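4. Supplier declarations and what they cover

Posted in December by the Drinell working group on trade compliance

4.1 Scope of the declarations

In this section we look at the written declarations that importers of minerals and metals collect from their suppliers. Most due diligence systems start from such a paper. The supplier states where the material was mined, through which traders it passed, and whether any of these places is on the importer's list of high-risk areas. The importer keeps the paper and, in principle, checks it.

Our sample has 891 declarations, received by three importers that we call by their project names: Puteo, Kaufmann and Gatgate. The first two buy tin and tungsten concentrates. Gatgate buys mostly refined tantalum powder and sells it again to makers of electronic parts. All three gave us full access to their files on condition that we do not publish the names of suppliers.

We coded each declaration for three items: the mine of origin, the chain of traders, and the date of the last site visit. A declaration was coded as complete when all three were filled in with an answer that could be checked. The word "various" in the field for the mine was not accepted. Neither was a country name alone, although many suppliers seem to consider this sufficient.

By this measure, 444 declarations were complete. This is slightly less than half of the sample. The share was lowest for Gatgate, and we think the reason is its place in the chain. A buyer of refined powder is separated from the mine by a smelter, and the smelter often mixes lots from many sources before it fills a drum.
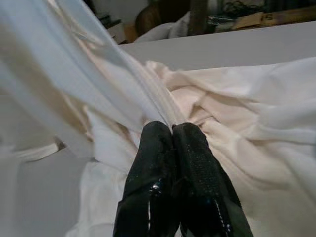 The difficulty with mixed lots is well known in the literature, but the usual answer – to audit the smelter and to trust its records for everything before it – was applied in different ways. Puteo asks for the smelter's incoming register for each shipment. Kaufmann accepts an audit certificate which can be up to two years old. Under the second practice the importer can hold a valid certificate and still have no knowledge of the lots in question.

Figure 1. Two black gripper fingers pinching a gathered bunch of white fabric on a light gray tabletop.

4.2 The effect of the volume threshold

Importers who bring in less than a certain yearly weight are free from the full obligations. For the purpose of this study we used one internal limit of 2000 kg for all three metals, in order to make the files comparable. It is not a legal limit, and it should not be read as one.

Below this limit the declarations were shorter and less often complete. We expected this result. More surprising for us was a group of suppliers that sent several small shipments in one year, each of them under the limit, but together well above it. In the files of Puteo these shipments were recorded under different order numbers, and the purchasing staff did not add them. We do not claim that the suppliers divided the orders on purpose. The same pattern would appear if the customer has little storage space and orders often.

To test the reading of the rules, we drew 100 declarations and gave them to a second coder. The two coders disagreed mostly on the chain of traders, where a supplier had listed a parent company in place of the company that handled the goods. These cases were discussed and coded again – the figures above are the final ones.

One limit of the method should be mentioned. A complete declaration is not the same as a true one. We did not visit mines, and we could not compare the declared origin with chemical tests of the ore. This will be treated in Section 6 for the tungsten lots only.

Comments (3)

Did you code recycled material separately? In our company half of the tantalum is scrap and the form has no good box for it.

Reply from the authors: Yes, scrap was taken out before the coding. We will add a note on this in Section 3.

The point on repeated small orders is useful. We have the same problem with order numbers, and our software cannot add them by supplier.

Related items
Section 3: Selection of importers and files
Section 5: Cost of audits for small buyers
Drinell working note: Reading a smelter register
Tungsten prices and long supply contracts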